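Flollgate Gripper Club

The Flollgate Gripper Club is a student robotics club in Dondton, and I should say up front that I've been a member for 3 years, so this page is going to sound like me (the old version was two lines and a dead link!). We work with hand-held grippers. You carry one around and do everyday jobs with it, and the recordings go toward teaching a robot arm the same moves.

History

The club was started by Vernon Lachance, who taught shop and had a soft spot for anything with a hinge. Masanobu Takeda joined the next September and wrote Urkalell, the program we still use to sort recordings. It has been rewritten twice and it still calls every file a "reel," which confuses all the new people. Costel Bucur runs the club these days, and he also fixes the grippers, mostly on Friday after everyone else has gone home.

Sessions

We usually work in pairs, each person with a gripper. Cloth is the favorite subject by a mile. You pick it up, pass it over, lay it down, fold it if you're feeling brave, and then you crumple it and go again. Mackenzie Tremblay holds the club record with 41 good folds in one session, and yes, she brings it up.

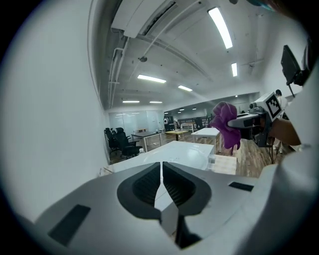 Why does the club spend so much time on cloth?
Cloth never lands the same way twice, so every pickup gives the arm a new shape to learn from. A block gets boring fast, and a robot that can only lift blocks isn't much help with the laundry.

The square printed markers let the software work out where a gripper is and which way it's tilted. Keep your sleeve off them! I lost a whole afternoon of recordings that way in my first year, and Darcy Desjardins still calls it the Long Sleeve Incident.

The Li Cup

The Li Cup is our yearly contest, and it's open to any school club that wants to come. Teams get 2 hours to record a task, and then an arm trained on those recordings has to try it with no one touching anything. Our best entry used 1,577 recordings saved up over the whole season, back when the rules allowed that. We came in second. The arm folded a dish towel beautifully and then dropped it on the floor, and I've watched the video more times than I'd like to admit.

Joining

New members start in September and you don't need to know any programming. Your first month is mostly picking things up and putting them down, plus learning how to name your reels so Masanobu doesn't email you.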